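Review: the Terkudell tabletop safety and practice kit for small robot arms

May 1, 2025

I run a small shared workshop with a bench-mounted robot arm in it. The arm is light, it has a two-finger gripper, and people of mixed experience use it for pick-and-place work. Until January our rules were a sheet of paper taped to the wall. I bought the Terkudell kit to replace the sheet with something people would follow, and we have used it for 215 sessions now. I paid for it myself. It cost $454 with shipping.

What you get

The kit comes in one flat carton. Inside are a spiral-bound handbook, a set of laminated cards, a roll of floor and table marking tape, a lockable cover for the arm's power switch, a push-type force gauge, a card holder that clamps to a table edge, and a pad of session logs. There is also a code for downloading the forms if you want to print your own.

It does not include an emergency stop. The handbook assumes you already have one that is wired in and tested, and the first page tells you to stop reading if you don't. I agree with that, but the product page should say so more clearly. A friend at another shop ordered it thinking the power cover was a stop button. It is only a cover.

Setup

Setup took me an afternoon. Most of that went to measuring reach. The handbook has you move the arm slowly to its full extension in several directions, mark each point on the table, and then tape a line outside those points. The part I liked is that you do this with the gripper open. We had always measured with it closed, and with the fingers spread ours takes up noticeably more room from side to side. The old line had to move out.

If your table backs onto a wall, there is a separate page for that. You set a software limit short of the wall and check it at low speed before anything else. The danger is someone's hand getting between the arm and a surface that won't give. The page is good, and I wish it came earlier in the book instead of near the back.

The tape is fine. It holds on a finished wood top and it came off ours without leaving glue when I had to redo one corner. It does lift at the ends after a few weeks, so press it down when you wipe the table.

The cards

The cards are the best part of the kit. There is one for starting up, one for placing objects, one for working near the arm, one for clearing a fault, and one for shutting down. Each has a short list in large type. They are written as instructions, with no long explanations, and a new user can get through one in under a minute.

The object card is the one we use most. It asks you to check a few things before the arm is allowed to move:

Is every object inside the taped area?
Is anything likely to roll?
Does anything have a string, cord or loop that could catch on a finger?
Is there a container with a rim that the gripper could hit on the way down?
Are all hands, sleeves and tools out of the area?

I thought this was too basic when I first read it. Then I looked at our usual practice tables. We like toys for grasping work, since they are cheap and come in odd shapes, and a typical table of ours gets a yes to several of those questions at once.

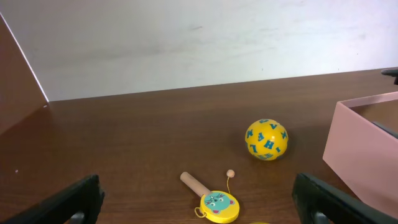

The card does not ban any of these things. It tells you to write them in the log and pick a speed to match. For a ball, it says to keep the first approach slow and to agree ahead of time that no one reaches in if it rolls. That second point has done more for us than any other line in the kit. People reach for a moving ball without thinking, and the natural direction to reach is straight across the arm's path. Our rule now is that a ball on the floor stays on the floor until the arm is stopped.

Strings get a stricter treatment. The card says to start with the string laid out where you can see all of it, and to stop the arm before freeing a snag, even a loose one. A cup-and-ball toy is a good test, as the string joins two parts that can be lifted separately. If you grip the handle, the bead follows a moment later and can swing. Users should stand back far enough that a swinging part can't reach their face, and the handbook gives a simple way to work that out from the length of the string.

For boxes, the advice is to come in from above the rim and leave clearance for the full width of the open gripper. There is also a note about light boxes sliding when touched. The suggested fix is a strip of non-slip mat underneath, which you have to supply.

The force gauge

The gauge is a plain spring type with a dial. You hold it in a small stand and let the arm press against it at working speed, then compare the reading with the limit you have set in your own risk assessment. The handbook is careful here. It says that this is a routine check on your setup and does not replace a proper measurement with certified equipment. It also says that a collaborative arm can still be used in an unsafe way if it is holding something sharp, and that the assessment has to cover the tool and the object as well as the arm.

I was glad to see that in writing. Many people think the word "collaborative" on the box settles the matter.

The gauge itself is the weakest item in the kit. The needle sticks at the low end, and you have to tap it before each reading. The stand is too light and creeps backward on a smooth tabletop. I clamped ours down. If you already own a decent gauge, use that.

The handbook

It is clearly written, and most of it is practical. There are chapters on marking out, speed settings, lockout, working with two people, training new users and keeping records. The speed chapter suggests a slow setting for teaching and a separate, higher one for running a program that has been checked, with a written note of who may change between them.

The chapter on working with two people is short and useful. One person has the controls and the other handles objects. The person with the controls says "clear" and waits for an answer before moving the arm. We had been doing a loose version of this. Having it on a card made it stick.

The standards chapter is thin. It points you toward the main robot safety standards and tells you to read them and check local rules, but gives little help on which parts matter for a bench arm in a small shop. You will need to do that work elsewhere. The kit is a set of working habits, and I would not hand it to an inspector as proof of anything.

The logs

Each log sheet has room for the objects used, the speed, the state of the stop button test and anything that went wrong. The pad ran out faster than I expected, and we now print our own. One complaint is that the box for near misses is tiny. That is the most useful part of the sheet, and people write less when there is less space. I widened it on our version.

Compared with others

Before this I tried the Fladetness starter pack, which is cheaper and comes as a poster with some tape. The poster looks good, but it tries to put every rule in one place and people stopped reading it within a week. It says nothing at all about loose objects on the table.

I also looked at the Ivex system, which uses a light curtain and its own controller. At $889 before installation it is a different sort of purchase. It will stop the arm when someone reaches in, and no card can do that. If you have children or walk-in visitors near the arm, I would spend the money there first.

Żak sells a card set with no hardware. I have only seen the samples on their site. The cards looked sensible but wordy.

Problems after three months

One of the cards has started to peel at the corner. The card holder's clamp only fits table edges of medium thickness, so measure yours first. The lock cover works well but ships with just one key. I asked for a spare and it arrived in 4 days, free of charge.

I also found an error in the handbook. The shutdown chapter tells you to park the arm before opening the gripper, while the shutdown card has it the other way around. The card is right for us, as we want anything held to be set down under control before the arm goes to its parked position. I wrote to the company and they said the next printing will match the card.

Who it suits

I would recommend it to a school lab, a shared workshop or a small company with one or two light arms and a changing group of users. If you work alone and already keep good records, you could write most of these cards yourself and save the money. If you run a large arm behind a fence, there isn't much in it for you.

Good: the cards, the reach-marking method, the two-person routine, customer service.

Not so good: the force gauge and its stand, the standards chapter, one key, small near-miss box.

I would buy it again at this price. I'd skip the gauge if they sold the rest without it.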